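件名:Puster同期クライアントで一部のファイルが「待機中」のまま進まない
拠点:Stultham事務所
受付日:2018年10月25日
優先度:中
状態:解決済み(経過観察あり)

共有フォルダ「資料_共通」の同期が途中で止まり、Kandpal側のサーバーに上がらないファイルがあるとの連絡。エラーの表示は出ず、アイコンが回転したままになる。同じフォルダ内でも、問題なく上がっているものがある。

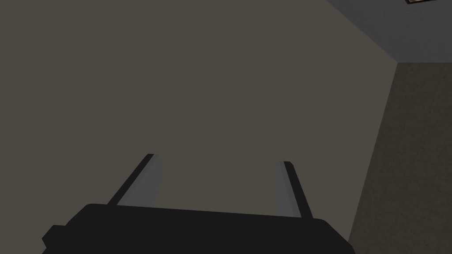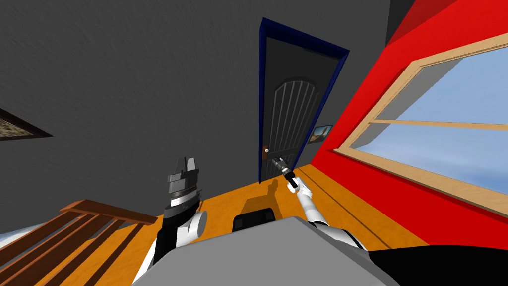 青い枠の扉、右に赤い壁

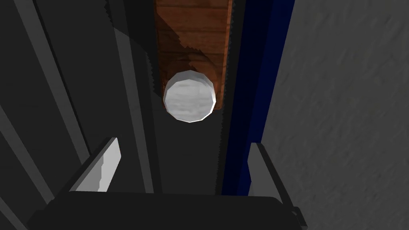 丸い白いノブ

■ 環境
サーバー:Kandpal(ファイル共有、社内設置)
クライアント:Puster同期クライアント。Windows機とMacが混在
経理用データ:Jedexの出力ファイルを同じ共有に置いている
回線:拠点間VPN。7月にルーターを交換して以降、設定の変更なし

■ 症状
・待機中のまま残っているファイルは133件。
・Windows機から保存したものはすべて正常。残っているのはMacから保存したものだけ。
・ファイル名が英数字だけのものは、Macから保存しても上がる。
・クライアントを再起動すると件数の表示がいったん消え、しばらくすると同じ件数に戻る。
・ブラウザの管理画面から手動でアップロードすると成功する。ただし、その後に同期が走ると同じ名前のファイルが二つ並ぶ。見た目は完全に同じで区別がつかない。

■ 調査の記録

(1)回線の確認
VPN経由でサーバーにpingを送り、応答の遅れや欠落がないことを確認。大きめのファイル(ほぼ392MB)をWindows機から上げ、最後まで転送できた。回線と容量制限は原因から外した。

(2)サーバーの空き容量と権限
空き容量は十分。フォルダの書き込み権限も利用者全員に付いている。待機中のファイルの所有者を調べたが、偏りはなかった。

(3)クライアントのログ
詳細ログを有効にして再起動したところ、該当ファイルごとに次の繰り返しが出ていた。

 upload queued
 remote entry not found
 create requested
 conflict: entry exists
 retry scheduled (900 sec)

サーバーに「ない」と判断して作成を要求し、サーバーからは「すでにある」と返されている。再試行の間隔は900秒で、利用者からは止まっているように見える。

(4)ファイル名の比較
該当ファイルの名前を両側で書き出して16進で比較した。濁点・半濁点を含む文字の符号が一致しない。Mac側は「が」を「か」と濁点に分けた形(NFD)、サーバー側は一文字にまとめた形(NFC)で持っていた。
該当ファイルの名前にはすべて濁点か半濁点が入っている。「がんばる棚卸.xlsx」は止まり、「棚卸.xlsx」は通る。

(5)再現試験
検証用のフォルダを作り、Macで「テスト.txt」と「データ.txt」を保存。前者は上がり、後者は待機中になった。Windows機では両方とも上がる。症状を再現できたため、原因を名前の正規化の違いと判断した。

■ 原因
Pusterクライアントは、サーバー上の一覧と手元の名前を比べるときに文字の正規化をしていない。一方、Kandpal側は受け取った名前をNFCに直してから保存する。このため一覧の照合では別の名前として扱われ、作成の段階では同じ名前として拒否される。

以前は問題が出ていなかったとの話だったが、Kandpalの更新履歴を見ると、前回の更新で「名前の正規化」が初期値で有効になっている。それより前に保存されたファイルはNFDのまま残っており、中身を変更するまでは照合が通る。連絡までに間が空いたのはこのためと思われる。

■ 対処
1. 全端末で同期を一時停止。
2. 待機中のファイルを、各Macのローカルで別の場所に複製して退避。
3. サーバー側の共有フォルダの控えを取得。
4. Mac側の設定「高度な設定」→「名前の扱い」を「そのまま」から「NFCに統一」に変更。管理者権限が必要。
5. クライアントの索引を削除し、再構築。
6. Windows機、Macの順に同期を再開。

手順5は、フォルダの規模によってはかなり時間がかかる。途中で端末をスリープさせると最初からやり直しになるため、電源設定を一時的に変更して実施した。

■ 結果
再構築の完了後、待機中の表示はなくなった。退避しておいた複製とサーバー上のファイルのハッシュ値を比べ、すべて一致。
手動アップロードで二重になっていたものは、更新日時の新しい方を残し、古い方は「重複_保管」フォルダに移した。削除はしていない。中身の確認は各部署でお願いします。

■ Jedexの出力ファイルについて
Jedexの月次出力は名前に「グループ別」という語が入るため、Mac版で出力した分が今回の対象に含まれていた。出力先の設定は変えていない。数字の取り込みへの影響を経理側で確認してもらい、欠けている月はないとの返答があった。

■ 利用者への案内(送信済みの文面)
「資料_共通」の同期は復旧しています。Macをお使いの方は、同期アイコンが回転し続けていないか確認してください。回転が続く場合は、ファイル名を変えたり手動でアップロードしたりせず、そのままの状態でこの番号宛てに返信してください。手動で上げると同じ名前のファイルが増え、後の整理が難しくなります。

■ 追記
同じ部屋のMac 3台のうち、1台だけ設定変更が反映されていなかった。クライアントの版が古く、「名前の扱い」の項目が表示されない。最新版に入れ替えた後、同じ手順で対処し、正常に同期することを確認した。

■ 残っている作業
・「重複_保管」フォルダの中身の確認(各部署)
・新しいMacを渡すときの設定手順書に「名前の扱い」の項目を追加
・Pusterの開発元へ、エラーが画面に出ない点を報告。返信待ち
・月末の出力が終わった時点で、クライアントのログをもう一度確認し、問題がなければこのチケットを閉じる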